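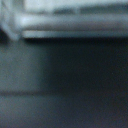

Section 6. Bringing the Clodis arm into a staffed packing station

6.1 What changes at the station

Before the Clodis arm is installed, one packer at a Milline station lifts trays from the rack, fills them, checks the count and sends them on. After installation the arm does the lifting and the packer does the filling and checking. The wrist camera is used for the final approach to the rack. At close range the rails appear as pale, soft-edged horizontal bands over a dark strip, and the arm works from that difference in brightness. Sharp detail is not needed at this distance. Station staff who will read the wrist view should be shown it before the first shift with the arm, so that a blurred view is not reported as a camera fault.

The packer remains in charge of the station. The arm does not start a cycle until the packer presses READY, and it does not start a second cycle without a second press. Sites that want continuous running must complete Section 9 first.

6.2 Before you begin

You will need:
The station key
The Softić controller, mounted and powered
A rack fitted with its end brace
One empty tray
The current job sheet for the station

Two people are required for this procedure. One should be a packer who normally works at the station. Do not carry out the set-up with engineering staff only. Reach heights and tray positions set without the packer present usually have to be set again.

CAUTION: Keep the area between the rack and the bench clear of people whenever the key is in the TEACH position.

6.3 Setting the rack approach

1. Turn the station key to HOLD. The lamp on the controller shows amber.
2. Push the rack against its floor stops and lock the casters.
3. Place the empty tray on the lower position of the rack.
4. Turn the key to TEACH and select APPROACH on the controller.
5. Jog the arm until the wrist is level with the tray and 400 mm from the front rail.
6. Open the wrist view. Adjust the height until the rails run level across the upper part of the view.
7. Move the wrist forward at creep speed until the controller shows RAIL FOUND.
8. Press STORE. The position is saved under the station number.
9. Back the arm out along the same path and turn the key to HOLD.

Note: A small bright spot on a rounded rail is normal under overhead lighting. If the bright area spreads along the whole rail and RAIL FOUND does not appear, lower the exposure one step and repeat from step 6.

Note: Do not put tape or labels on the front rail. If tape is already there, remove it and clean the rail before teaching.

6.4 Setting the handover point

The handover point is where the arm sets down the tray for filling. The packer chooses it.

1. Ask the packer to stand or sit in the normal working position.
2. Set the bench height for that packer. The factory setting is 743 mm.
3. Mark the tray position on the bench with the corner template.
4. Ask the packer to step outside the marked floor area.
5. Turn the key to TEACH, select HANDOVER and jog the empty tray to the template.
6. Press STORE, then turn the key to HOLD.
7. Ask the packer to return and reach all four corners of the tray. If any corner requires leaning, move the template and repeat.

Where a station is shared between shifts, store a separate handover point for each packer who needs one. The points are selected from the START OF SHIFT screen.

6.5 Changes to the job sheet

The Granivo line software issues a new job sheet when the arm is enabled. The following entries are affected.

Lifting: removed from the packer's duties during normal running. Manual lifting is still required when the arm is in HOLD, and the lifting training must be kept up to date.

Counting: unchanged. The arm does not count the contents of a tray.

Clearing stops: added. Packers may clear a stop with code 2 (tray not seated) after turning the key to HOLD. All other codes go to the line technician.

Pace: the target for the station must not be raised during the trial period. Stops are more frequent at this stage, and output figures from it should not be used to set a rate.

Breaks: the arm finishes its current cycle and waits. It does not build up trays while the packer is away.

6.6 Checks at the start of each shift

1. Confirm that the rack is against the stops and the casters are locked.
2. Wipe the camera window with a dry cloth.
3. Select the packer's handover point.
4. Run one cycle with an empty tray.
5. Sign the check on the controller screen.

CAUTION: If the rack or its end brace has been replaced, the stored approach is no longer valid. Repeat 6.3 before running the arm.

Revised 27 Apr 2024. For stop codes and reset instructions, see Section 8.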